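8/4/25

New bedding day! I have been waiting for this since the middle of July, when I put my name down at the Drunda outlet and they told me the pink would be back "soon." Soon turned out to be this morning. The parcel was on the step before I'd finished my coffee, and I had it open on the kitchen floor in no time (scissors, tape everywhere, no patience at all).

It's pink. Properly pink, with cartoons printed on it, and I love it so much more than the sensible gray I nearly bought from Roltach. I'm a grown adult with a mortgage and I'm going to sleep under cartoons – hooray!

Washed it first, like the label said. Itska powder, the cool cycle, spin at 1000 so it wouldn't come out like a rope. Then out on the line for 60 minutes while I stripped the bed and dragged it away from the wall to vacuum behind it. Found 10 hair ties, one good sock and the bookmark I'd given up on in spring. What a haul!

I kept the cream sheet. I did wonder about a white one, but cream with that pink is lovely, sort of like strawberry ice cream on a wafer, and against the white wall the whole corner looks warmer.

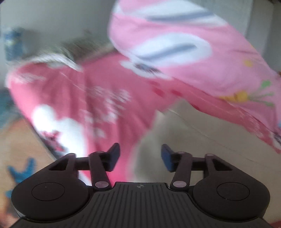

Getting the corners to sit right is still my least favorite part, and I still do it by crawling around on my knees and muttering. But oh, that smell when you shake clean cotton out and it floats down! I did it twice just for fun.

The old set is folded on the chair. Two pillowcases are good enough to keep and the rest can be dust rags. Tomorrow I want to look for a little lamp, maybe at Ji if they still have the round ones. Early night tonight, book and all.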